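# How do I get two forwards to play off each other? (U14 girls, 9v9 moving up to 11v11)

**Posted by Oana Dinu** in Coaching > Youth Soccer

Hi everyone, I've been reading this board since last fall and finally made an account. I coach the under-14 girls at Clindthorpe, my second season with them, and before that I only ever helped out with the little ones, so please be gentle if this is a silly thing to ask.

We moved to a 4-4-2 when we went up to the full-size field, mostly so that both of my forwards could be on at once. They are lovely kids and they're both good. One is quick and loves to run in behind, the other is stronger and likes the ball at her feet. On paper that sounds like a dream, and in practice they might as well be playing on different fields! In our last game against Flirorska I had a parent keep track of it for me, and in the whole match they passed to each other twice, and one of those was the kickoff.

They get along fine off the field, they carpool together, so I don't think it's a friendship thing. I've told them at halftime to "look for each other" more times than I can remember, and they nod, and then nothing changes. Is there something I can do in training to help? We get 80 minutes twice a week and share the field with the boys, so I usually only have one half of it.

Thank you so much in advance, and sorry this got long.

---

**Mercedes Cabrera**

Welcome, Oana, and it isn't a silly question, I've had this same trouble with grown women who had been playing together for years.

The first thing I'd look at is how far apart they are. "Look for each other" is hard advice to follow when your partner is 30 yards away with two defenders in between. Next game, forget the ball for ten minutes or so and just watch those two. My guess is that the quick one is standing on the last defender's shoulder and the strong one is dropping almost back to your midfielders to get a touch. Then when the strong one turns, she has a long pass to hit with somebody on her back, and at that age she'll very sensibly give it to a winger.

What helped mine was giving them a simple rule to start from. If one comes short, the other goes long, and the one going long starts her run while the pass to the short one is still traveling. That last bit is the part they all get wrong at first! They wait to see their teammate control it, and by then the defender has woken up. 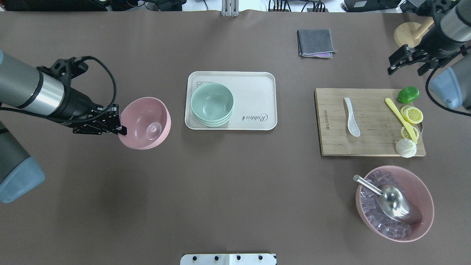 *Page last changed: Saturday, April 22, 2023 (reply edited by Mercedes Cabrera)*

For training, mark out a box a little wider than your penalty area and play your two forwards against two defenders, with a server in midfield and a keeper in the goal. The server plays into either forward, and a goal only counts if both forwards have touched the ball. Keep each turn short, 45 seconds at most, then swap everyone around so the defenders get a rest and your other girls get a try up front. I'd do this for a few weeks before expecting to see any of it on a Saturday morning. When it does show up, make a big fuss over the pass, even if the shot ends up in the parking lot.

One more thought (I edited this in after rereading your post). Let them choose a signal between themselves. My old pair used a hand held out low for "to feet" and a pointed finger for "over the top," and they were so proud of it that they started using it just to have an excuse to pass.

---

**Vasilică Nistor**

4-4-2 is outdated. Play one up top and put the other one on the wing. Problem solved.

---

**Gaspard Courtois**

I'd be a bit kinder to the 4-4-2 than Vasilică, since Oana likes having them both on and I think that's a perfectly good reason at this age. Everything Mercedes wrote is worth trying. I only want to add something about the midfield, which is where it went wrong for us at Flisau.

We spent most of a September working on our two forwards and it made no difference on game day, and I was getting pretty discouraged. Then my assistant Gleice Xavier pointed out that the ball was hardly ever reaching either of them on the ground. Our center midfielders were under pressure and booting it, so the forwards were chasing separate clearances all afternoon. We put a third player beside our server in the drill and let a defender press them, so that the first pass had to be a real one, and that's when things started to click.

Also, Oana, try them on swapped sides for a half. Ours were both right-footed and the one on the left kept turning away from her partner every time she received it. It costs you nothing to try, and if it's a mess you can switch them back at the break. Do come back and tell us how it goes against Garg or whoever you have next!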